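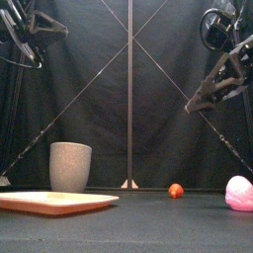
Can a robot clear a table yet?
Posted in Home Automation by Soledad Zamudio

Hi everyone! I run a small after-school room and at the end of the day every table is covered in trays, cups, and odd-shaped little things that all belong somewhere different. I love this stuff and I read every robot story I can find, so I'm dying to know: how close are we to a pair of arms that can put it all away? I don't mean a vacuum puck (we have one, it's great, the kids named it Grosau). I mean picking things up. My budget this year is $1,632, which I'm guessing buys me one elbow. Is any of it doable by next September, even badly?

Gumaro Arellano

Great question, and you picked a good time to be curious! I work on packing equipment at Sterkham and I've been around two-arm setups for 5 years. Picking up one known object from one known spot was solved long ago. A mixed table is where it gets fun. A shallow tray wants to be pinched at the rim and kept level, and two arms help a lot there. A big cup with no handle is wide at the top and narrow at the base, so you either grab the rim or find a gripper that opens far enough. Anything small and lumpy rolls when a finger nudges it, and soft things change shape as you squeeze.

We ran a tidy-up trial in our shop with 34 objects. The arms put 19 away with no help from a person, and I was jumping up and down! Two years earlier we would have been thrilled with a handful. They are slow, though. You would beat them easily with one hand while talking to a parent on the phone.

For your money you can get a small hobby arm and teach it to move blocks into a bin. The kids would go nuts for it. Clearing the whole room by next fall, no. Keep it behind a barrier when children are in there, even the little ones can pinch.

Yesenia Bañuelos

no. my cousin has a mevico arm and it drops everything

Braulio Espinoza

Agree with Gumaro on most of it, but I'd add that you can make the job easier for the machine. Same cups everywhere, one bin per kind of thing, plain dark tabletop, steady light. We did this on our parts bench in Escobedo and the misses went way down. It also made cleanup faster for the people, so you could start on that part tomorrow. And please post a video if you get the hobby arm, I want to see it!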